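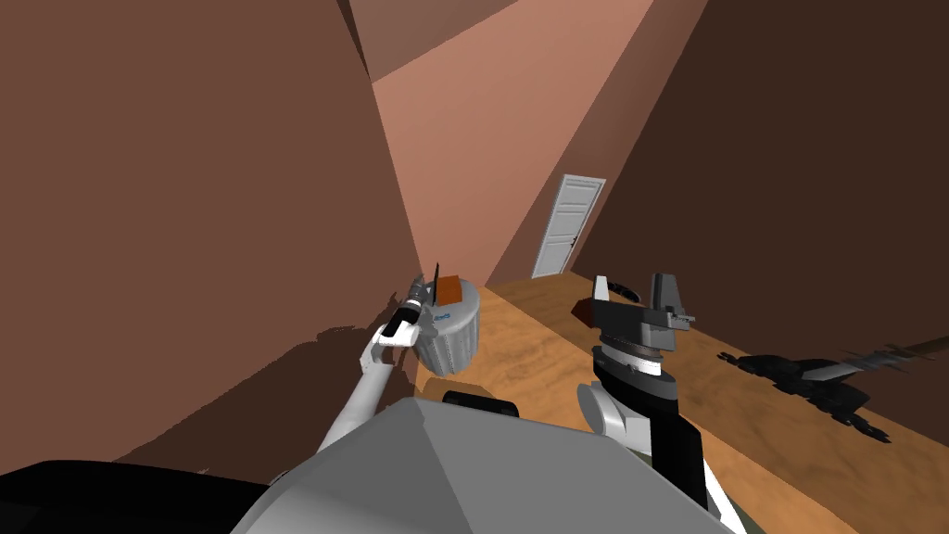 Print | E-mail

Stiltley changed its bin rounds in November. "We had 2,963 addresses on weekly pickup and 50 on call," the route planner at Wegener said. The list now stands at 3,139.

Contamination is measured by weight at the Brarkura depot. "A load over the limit goes to landfill — the whole load," she said.

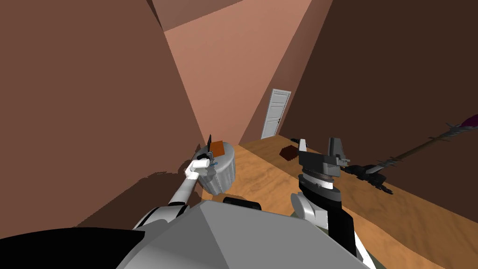
A ribbed gray bin on a light wood floor.

She expects 148 more addresses once the Pimumen blocks open. "The trucks can take it. The shift pattern can't yet."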